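Hokow planner gallery: summer build

Mon 22 July

We've been rewriting the motion planner inside Hokow since November, and the new one is finally fun to watch! The old version worked out a full path before anything moved, then threw the whole thing away if one joint got too close to its limit. The new one keeps a small tree of half-finished paths alive and grafts onto whichever still makes sense. On our simulated house set (we call it Nustesholm) that took the average replan down to 603 microseconds on a plain desktop, over 2,823 runs.

Most of the tuning went into the cost terms. Ghizlane El Ouafi found that we were punishing wrist rotation twice, once in the planner and once in the smoother, so the arms kept taking the long way round. One deleted line and the motion looked so much calmer. I also added a replay tool that steps through the planner's choices tick by tick – it has already paid for itself in saved evenings.

Everything in the gallery is rendered in the simulator. The grasp code comes from our Dosmont library, and the collision checker is still the old one, with a new cache bolted on.
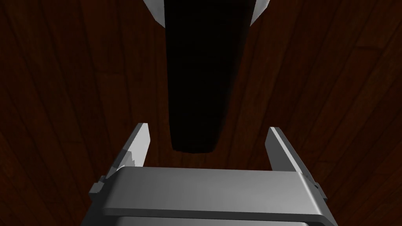 Jaws open on either side of the dark column's rounded tip. Clearance on both fingers is part of the cost now. 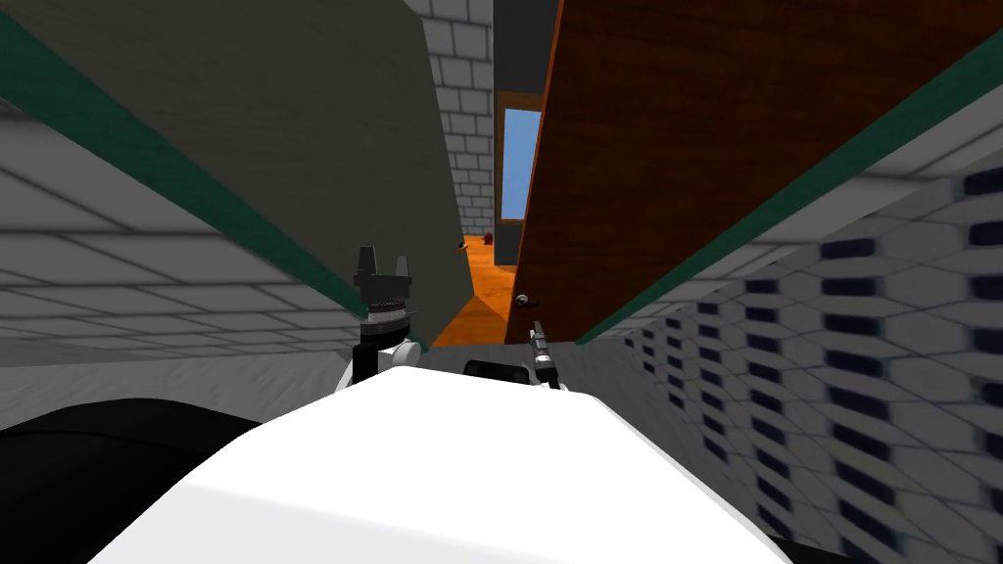 Two grippers and a narrow passage between tall panels, the kind of view that makes the tree grow branches like mad.

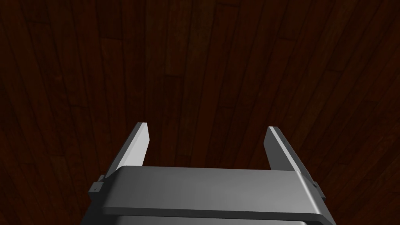
Fingers wide apart over the planks.

Mudassar Jatoi wrote in to ask whether the half-finished paths go stale when the target moves, as he had tried something similar in Soomro and ended up flushing the tree every 2 seconds. He would also like to see the replay tool released separately, even with no docs.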